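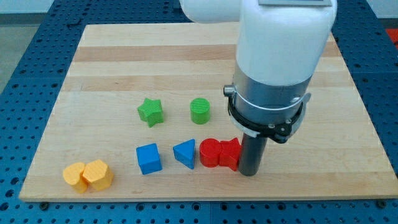

El pan de Trovville

Imprimir | Enviar por correo electrónico

2018-01-26

En Trovville decían que el pan de la panadería Bulska curaba el insomnio. Lo decían en la farmacia, lo cual ya me pareció sospechoso, y lo decía también el cartel de la estación, que estaba torcido y anunciaba además una feria de ganado celebrada en diciembre. Bajé del tren con una maleta, el encargo de escribir 900 palabras para una revista de viajes y ninguna intención de creerme nada.

Llevaba seis noches durmiendo mal. No lo menciono para dar pena, sino porque la revista lo sabía y le había parecido gracioso.

La dueña de la pensión me enseñó un cuarto que daba a un patio con gallinas.

– ¿Viene por el pan? – preguntó.

– Vengo por el artículo.

– Ya. Todos vienen por el artículo.

Cenó conmigo sin que yo la invitara. Me contó que la masa madre había llegado de Clukow en un tarro envuelto en una manta, cruzando dos fronteras, y que tenía más de 100 años. Le pregunté cómo se le calcula la edad a una masa. Me miró como se mira a un niño que pregunta dónde acaba el cielo y siguió con la sopa. Más tarde, en el bar, oí que el tarro no venía de Clukow, que lo había traído un viajante de Byun y que lo de la manta era de otra historia, la de un violín.

Apunté las dos versiones. En la libreta ocupaban lo mismo.

A la mañana siguiente hice cola delante de la panadería. Había 15 personas antes que yo y todas parecían haber dormido bien, aunque también es cierto que la gente que duerme mal no suele hacer cola a las seis. La panadera tenía los antebrazos enharinados y muy poca paciencia.

– Uno de los que dan sueño – pedí.

– Son todos iguales.

– ¿Y dan sueño?

– Dan migas.

Me gustó la respuesta, lo reconozco, y me puso de mal humor que me gustara. Le pregunté por Clukow. Dijo que no había estado nunca. Le pregunté por Byun y dijo que allí tenía una prima. Detrás de mí alguien carraspeó, así que pagué y salí.

Me comí media hogaza en un banco, frente al río. Era buen pan, un poco ácido, con la corteza demasiado tostada por un lado. No sentí nada especial. Esperé un rato por si acaso, con el cuaderno abierto, como quien espera a que le haga efecto una pastilla. Pasó un perro. Pasó un hombre con una escalera y me dio los buenos días. Escribí: «El supuesto efecto no se aprecia». Luego taché «supuesto», que sobraba, y me quedé mirando el agua.

Cuando abrí los ojos el sol estaba al otro lado del puente. Tenía el cuello dolorido y el bolígrafo en el suelo. Del pan quedaba la corteza quemada; el resto se lo habría llevado el perro, o un pájaro, o el hombre de la escalera. Una mujer que tendía la ropa en un balcón me observaba sin disimulo.

– Ha dormido usted – me gritó.

– Llevaba seis noches sin dormir. Me habría dormido encima de una piedra.

– Claro, claro – dijo ella, y sacudió una sábana.

En el tren de vuelta escribí el artículo. Expliqué lo del cansancio acumulado, lo del sol en la cara y lo de las cenas pesadas en las pensiones. Expliqué que un pueblo que no se pone de acuerdo sobre un tarro difícilmente puede ser una autoridad en medicina. La revista lo publicó recortado y con un título que no era mío: «Trovville, donde el pan hace soñar». Me quejé por carta. No contestaron.

Ahora duermo regular, unas noches sí y otras no. En la cocina guardo un tarro que compré antes de subir al tren, con un poco de masa en el fondo. Le echo harina los domingos, cuando me acuerdo, y hago un pan bastante malo que me como de pie, a última hora, junto a la ventana.

Versión para imprimir | Enviar a un amigo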